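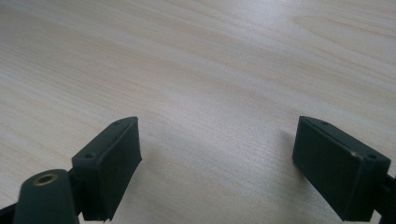 Why do we collect demonstrations with a gripper in the hand of a person, when the policy must later run on a robot arm?

The main reason is cost of time. A person with a hand-held gripper can record many short tasks in one afternoon, in a normal office, and no arm has to be carried there. The policy learns from the view of the wrist camera and from the opening of the fingers, and these two signals stay nearly the same when the gripper is later mounted on the arm.

Home | Courses | Handouts | Lab hours | Contact

Robot Learning, Handout 7
Learning from hand-held demonstrations
Version of 27 August 2021

7.1 What is recorded

Each demonstration is a video together with the pose of the gripper and the distance between the fingers. We call one such record an episode. The Hirska set, which we use in the exercises, has 220 episodes. After cleaning, 83 of them were removed. Most of the removed ones had lost tracking: the pose estimate jumped, and the path of the hand could not be recovered.

Please note that a plain table is difficult for tracking. The estimate needs points which are easy to find again, and smooth wood grain gives few of them. When the camera looks only at the table surface, the error grows. It becomes smaller again when edges, corners or furniture come into view.

7.2 Relative actions

We do not predict the position of the gripper in the room. We predict how it should move from where it is now. With this choice the table may stand in another place and the policy does not need a new calibration. The price is that small errors add up during a long motion, so we predict a short sequence of steps, execute the first part, and then predict again.

7.3 Large and soft objects

Objects with a soft part are a special case. A bin with a liner bag is a good test, because the rim keeps its form and the plastic film does not. Also, a large object held close hides much of the camera view.
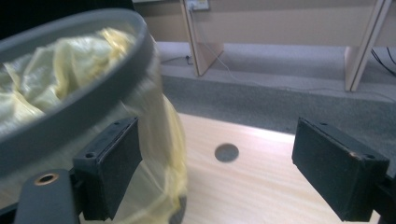 Ionescu objected to this section that contact with one finger should not be counted as a grasp, and that the finger distance alone cannot show the difference. The objection is correct. In the Clirkus labels we therefore keep 2 separate marks, one for contact and one for grasp. A policy trained without the separation often closes too early near a wide object.

7.4 For the exercise

Load the cleaned episodes and plot the finger distance over time. Mark the moments where you believe a grasp begins, then compare with the labels. Write down the cases where you and the labels disagree, and say which part of the video made you decide. Students who use the Emovis viewer must set the time offset to zero before they start.

Solutions are collected in July of the next course year.

Shares 7 | Comments 2
Contact the course office | Back to top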